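Conveyor Cell Stoppage, July

The two-arm sorting cell at Drakbridge was shut down on a Tuesday after the left arm failed to stop when the belt did. No one was hurt. The gallery covers the cell and the work that followed. Notes are by Zachary MacLeod, with corrections from Ha-neul Min.

What happened

The cell moves push-button components between two totes by way of a short belt. During a morning run the operator hit the stop. The belt quit straight away, but the left arm kept travelling for 2 seconds and its gripper knocked a component off the line. The right arm stopped as it should.

The fault was traced to the stop circuit. Noh, who supplied the control box, had changed a relay setting in the last update, and only one of the two arms had been rechecked afterwards. Our own sign-off sheet had a single box for both arms — it now has one for each.

What was changed

The relay setting was put back and both stop lines were tested separately, 27 times each, with the belt running and with it idle. Two people have to be present for the check. The travel speed of both arms is held down until Lumby has finished its review, and anyone reaching over the belt has to isolate the arms first, even to pick up a dropped part.

The Detora grippers were checked for damage. Finger alignment on the left one was slightly out and has been reset.

Gallery

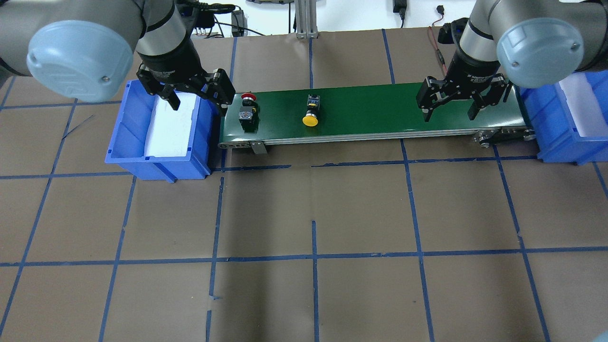 Both arms at the conveyor, with a red-capped stop button and a yellow-capped component on the left part of the belt. The right gripper is open over the belt.

If you work on this cell and notice an arm moving late, even by a little, stop the run and write down the time. Small delays were seen in the week before the stoppage and weren't logged.

Contact: Drakbridge Workshop Safety | © Drakbridge | Back to top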